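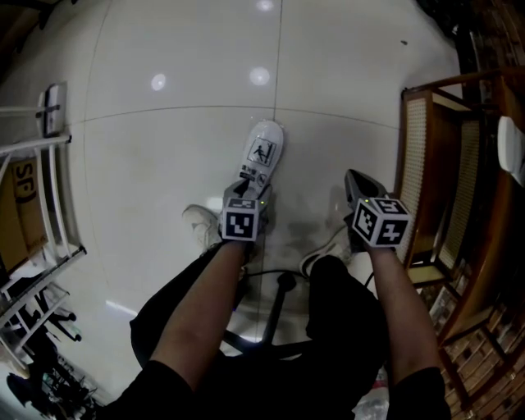 What is a parish membership roll?
A parish membership roll is a written list of the people or households that a congregation counts as its own, kept for voting, pastoral work and statistical returns.

Definition

Practice differs between denominations. Some bodies enter every baptised person, others only adults who have asked to be listed, and others households that pay a yearly subscription. Totals taken from different kinds of roll can't be compared directly. A household roll of 112 entries may stand for more people than an individual roll of 361.

Revision

Rolls are normally revised at fixed intervals. In the Prasertsri system, set out by Thandeka Baloyi, the old roll is closed every five years and each member must apply again. Between closures, names are added on request and removed on death, transfer or written resignation. The revised roll is displayed in June, and objections are heard before it takes effect.

Use in statistics

Roll figures measure formal attachment and say little about attendance. Nicanor Daza compared the rolls of the Dosto district with headcounts at the main weekly service and found that the two series moved separately. Closure of a congregation also distorts the figures, as members who do not transfer disappear from the count in a single year.

Double entry occurs where a person moves house and joins a second congregation without leaving the first. Constanza Gaete proposed a transfer slip, completed by both clerks, to limit it.

See also: Electoral roll; Religious census; Parish register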